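Kitchen Hanging Set: README

Reading time: 3 min

This folder covers the hanging part of the kitchen tidying collection. The subject is small kitchen things that have a handle, a loop or a hole and can be hung up: mugs, strainers, measuring cups, ladles. Drawers, shelves and dish racks are in separate folders with their own READMEs.

## What is in the folder

- `items.csv`: one row per object, with its type, handle material and how it hangs
- `stands.csv`: one row per stand or rail
- `sessions.csv`: one row per session, with the object and stand used
- `notes/`: plain text notes, one file per session
- `clips/`: video, grouped by stand

Session names start with the stand name, then the object, then a running number. The stand names are our own and have nothing to do with the makers. Grultham is a mug tree, Marulanda is a wall rail, and Lutavia is a short countertop rack with pegs.

## The task

Each session uses one object and one stand. The object starts on the table or in the hand. The session is finished when the object hangs from a hook or peg and has been let go. If it falls afterward, the session is still kept and the `fell` column is set to 1. Sessions are capped at 30 seconds. Anything longer is cut at that point and marked `timeout`.

The stand goes on a white foam board with a light gray grid. The board is clipped to the table so that it stays put when a stand gets bumped. It has picked up smudges from use and we have not replaced it, so expect them to differ between early and late sessions.

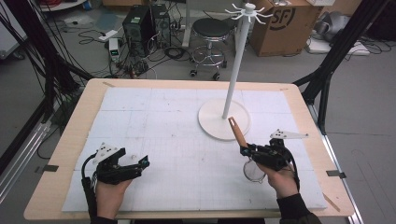 Trandholm Household Objects Group, Kitchen Tasks

## Notes on the objects

Strainers are the hardest items in the set. The mesh bowl is wide compared with the handle, and it swings into the neighboring hooks if the handle comes in too low. The small strainer with the tan wooden handle is the one used with the white mug tree. In `items.csv` its bowl is listed as metal mesh and its handle as wood.

Mugs are simpler. Most have a closed handle that fits over a hook with room to spare. Two espresso cups have handles too narrow for the Marulanda rail and were only used with the tree.

Ladles are all one-piece and hang from a hole at the end of the handle. Measuring cups were separated from their ring before use.

## Notes on the stands

The mug tree has a round white base, a thin pole and eight curved hooks at the top. Its hooks are numbered clockwise from the one nearest the front edge of the table. Turning the tree changes which hook is number 1, so check `stand_angle` before comparing hook numbers across sessions.

A heavy item on one side can tip the tree. In those cases the `tipped` column is set and the session was not repeated.

## Size and splits

There are 1000 sessions. The split is made by object, so no object appears in more than one part. Use the `split` column and please don't reshuffle by session, or the same strainer will end up on both sides.

## Known problems

- In 3 sessions the object name in the notes does not match `sessions.csv`. The notes are correct.
- Handle length was measured with a tape by two people and may be off by a few millimeters.
- `stand_angle` is blank for Lutavia. The rack was never turned.
- Some early notes say "sieve" where later ones say "strainer". They mean the same type of object.

## Changes

Friday, June 11, 2021: first shared version. Tipped sessions were moved out of `timeout` and given their own column.

A second version with the oven mitts and pot holders is planned for August. Object IDs will stay the same.

## Corrections

Send corrections to Ruth Arboleda with the session name and the column concerned. Please don't edit the CSV files in place.

© 2021 Trandholm | Contact | Back to top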